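울트사이드 소개

울트사이드(Ultside)는 로봇이 배울 작업 데이터를 모으고, 그 데이터를 모으는 규칙을 쓰는 회사입니다. 둘 중 무엇이 본업이냐는 질문을 자주 받는데, 저희는 규칙 쪽이라고 대답합니다. 좋은 규칙 한 줄이 며칠 치 재촬영을 막아 주는 걸 여러 번 겪었고, 그럴 때마다 정말 신이 나거든요!

처음에는 규칙이 A4 한 장이었습니다. "마커를 가리지 말 것, 바닥의 케이블을 확인할 것, 이상하면 멈출 것." 지금도 첫 페이지에는 이 세 문장이 그대로 있습니다. 그 뒤로 항목이 하나씩 늘어 현재 작업 규칙집 '우사소라(Wusasora)'는 348개 항목이 되었고, 저희가 하는 모든 수집 작업은 이 규칙집을 따릅니다.

우사소라가 다루는 것

우사소라는 손에 드는 그리퍼로 집안일과 정비 작업을 기록할 때의 기준입니다. 컵이나 블록처럼 모양이 변하지 않는 물건은 규칙이 짧습니다. 저희가 가장 공들여 쓴 부분은 호스, 전선, 천처럼 잡는 순간 모양이 달라지는 물건을 다룬 4장입니다. 주름 호스 하나에도 어디를 잡을지, 얼마나 들어 올릴지, 본체를 건드려도 되는지를 정해 두어야 서로 다른 사람이 기록한 데이터를 한데 모아 쓸 수 있습니다.
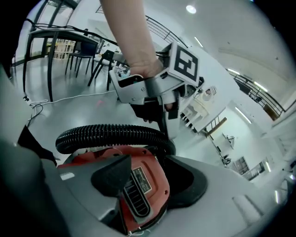 손에 든 그리퍼와 붉은색 기기, 검은 주름 호스

4장에서 작업자들이 가장 자주 찾아보는 항목은 이런 것들입니다.

호스는 주름이 눌려 꺾이지 않을 만큼만 쥔다. 꺾였다면 그 회차는 끝까지 진행하되 기록지에 '꺾임'이라고 적는다.
들어 올리는 동안 호스의 반대쪽 끝이 어디로 가는지 먼저 생각하고 시작한다.
손가락이 마커 앞을 지나가지 않게 한다.
기기의 전원은 작업 목적이 '작동'일 때만 연결한다.
한 회차에는 한 가지 목적만 담는다. 옮기기와 감기를 이어서 하고 싶으면 두 회차로 나눈다.
실패한 회차를 지우지 않는다.

마지막 항목은 꽤 오래 토론했습니다. 깔끔한 데이터만 넘기고 싶은 마음은 다들 있으니까요. 그래도 놓친 회차, 미끄러진 회차에서 배우는 것이 많아서 지금은 따로 표시해 모두 보관합니다. 4장의 첫 판은 7월에 1000회차를 모은 뒤 전부 다시 보면서 고쳤습니다. 그때 문장이 절반 가까이 바뀌었고, '적당히'라는 말은 한 군데도 남지 않았습니다.

사람과 바닥

로봇 규칙이라고 하면 기계 이야기만 있을 것 같지만, 우사소라에서 제일 두꺼운 장은 사람에 관한 3장입니다. 한 사람이 이어서 수집하는 시간, 교대하는 법, 손목이 아플 때 멈추는 법, 옆 사람이 작업 구역에 들어올 때 건네는 말까지 적혀 있습니다. 작업 구역에서는 발등이 덮인 신발을 신습니다. 긴 호스나 전선을 다룰 때는 발을 옮기기 전에 바닥을 한 번 보고, 뒷걸음질은 하지 않습니다.

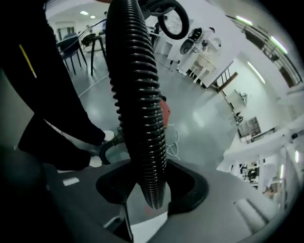
멈추는 권한은 누구에게나 있습니다. 들어온 지 하루 된 수습 작업자가 "멈춤"이라고 말해도 모두 손을 놓고, 이유는 그다음에 듣습니다. 이유가 사소했다고 해서 핀잔을 주는 일은 규칙 위반으로 봅니다. 이 조항은 저희가 특히 아끼는 부분이고, 다른 팀에서 가져다 쓰겠다고 연락이 오면 언제나 기쁩니다.

사람이 기록에 담기는 경우도 규칙에 있습니다. 작업 구역에 들어오는 사람에게는 촬영 범위를 미리 알리고 동의를 받습니다. 방문객은 안내 표지가 있는 선 바깥에서 참관하며, 원하지 않는데 기록에 담겼다면 해당 회차를 쓰지 않습니다. 이것은 실패한 회차를 보관한다는 원칙보다 앞섭니다.

규칙을 고치는 방법

우사소라는 작업자가 고칩니다. 항목을 바꾸고 싶은 사람은 제안서에 문제가 생긴 회차 번호와 새 문장을 적어 냅니다. 제안은 '마티아스(Mathias)'라고 부르는 검토 절차로 들어갑니다. 검토자는 새 문장만 보고 8회차를 직접 수행합니다. 말로 설명을 보태지 않아도 같은 동작이 나오면 통과, 사람마다 다르게 움직이면 문장을 다시 씁니다. 단순하지만 애매한 표현을 놀랄 만큼 잘 찾아내는 절차입니다.

규칙집 편집은 그웬이 아니라 '과우르'로 불러 달라는 과우르 메러디스(Gwawr Meredith)가 맡고 있습니다. 영어와 한국어 판을 함께 관리하고, 두 판의 뜻이 어긋나면 어느 쪽 문장이 더 분명한지 작업자들과 같이 따져 봅니다. 한국어 판에서 먼저 다듬은 문장이 영어 판을 바꾼 적도 많습니다.

카르키코 공개 묶음

규칙만 읽어서는 감이 잘 오지 않는다는 의견이 많아, 규칙을 지킨 회차와 어긴 회차를 나란히 묶은 교육 자료 '카르키코(Karkico)'를 만들었습니다. 모두 3000회차이며, 회차마다 관련된 항목 번호가 붙어 있습니다. 학교 수업과 사내 교육에는 무료로 쓸 수 있고, 고쳐서 쓰셔도 됩니다. 다만 고친 판에는 어느 항목을 바꾸었는지 적어 주세요. 저희도 보고 배우고 싶습니다.

함께하고 싶다면

수집 작업자는 수시로 모집합니다. 로봇 경험은 없어도 괜찮습니다. 첫 주에는 그리퍼를 잡기 전에 우사소라 1장부터 3장까지를 읽고, 선배 작업자의 회차를 보며 기록지를 씁니다. 둘째 주부터 직접 수집을 시작합니다. 읽다가 이해되지 않는 문장이 있으면 표시해 두세요. 새로 온 분의 밑줄에서 나온 개정 제안이 정말 많습니다.

참관은 평일 오후에 받습니다. 신청할 때 인원과 관심 있는 장을 적어 주시면 그날의 작업을 거기에 맞춰 준비하겠습니다.

이 페이지는 2019년 12월 12일에 고쳐 썼습니다.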